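"We Answered the Phone and Said the Truth": How a Small Wallet Company Handled a Phishing Wave

Cikgate is a small company that makes a crypto wallet for phones. Last December its users became the target of a phishing campaign, and in the end 64 of them lost money. I spoke with the head of support, who asked me to leave out her name, as the case is still open with the police. We talked for a long time on a video call, and she had her notes in front of her.

The first message came to the support desk at 6 in the morning. A user wrote that he had received an email about a "mandatory wallet migration" and wanted to know if his deadline could be extended. "He was very polite," she told me. "He thought he was late with something and he was sorry for it. There was no migration. We had never used this word with our customers."

The email looked good. It had the correct logo and the correct color, and the link led to a page where the user should type the 12 words of his recovery phrase. Whoever typed them gave away the whole wallet. By lunch the support desk had 13 reports, and two of these people had already lost their coins.

I asked her where the attackers got the email addresses. She was silent for a moment before she answered. "From our newsletter. Not from the wallet, the wallet does not know your email. But we used a mailing service called Hola for the newsletter, and one old account there had a weak password and no second factor. It belonged to a person who had left us. This is our mistake and I don't want to put it on somebody else."

The list contained 679 addresses. For a big exchange this is a very small number, but for the attackers it was a good list, she explained, as every person on it had some interest in Cikgate and many had the wallet installed.
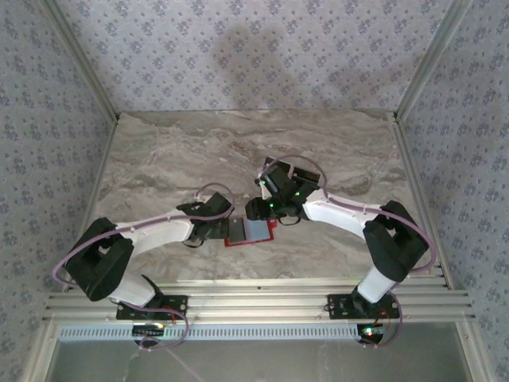
The company decided on the same afternoon to write to everybody on the list. There was a discussion about this. One colleague feared that a second email, so soon after the false one, would confuse people even more. "He was right in a way," she said. "Some users thought that our warning was the fake. So we put no links in it. None. We wrote: open the app, the same text is there."

They also opened a telephone line, something the company had never had before. Three people shared it for 10 days. I wanted to know what the callers asked. Most of them, she said, wanted to know if they were safe when they had only opened the email, or clicked but typed nothing. These calls were short. The others were harder. "A man asked me when the bank would return the money. I had to explain that there is no bank in this. I think he knew it already, but he wanted that I say it."

The tracing was done by Jaunzems, an outside firm that follows stolen funds on the blockchain. Their analysts found that the coins were first collected in four addresses and then sent forward in small parts. A portion arrived at an exchange, Cinley, which froze it after it received the report. She could not tell me how much was frozen. The rest went through a mixer, and she does not expect to see it again.

What would she do in another way today? She would close old accounts on the day when a person leaves — this is now a written rule — and she would have the warning text ready in a drawer. "We lost almost three hours with writing one page. Everybody wanted to change a word."

The wallet itself also has a new screen. When a user opens the recovery phrase, the app now says in large letters that no website and no employee will ever ask for it. I mentioned that many wallets have such a notice and that people click it away. She agreed. For this reason the button stays gray for a few seconds, and some customers have already complained that it is slow.

Of the users who lost money, a part has left Cikgate, but more have stayed than she expected. One of them now writes to her when he receives a suspicious email, from any company, and asks for her opinion. She answers him every time.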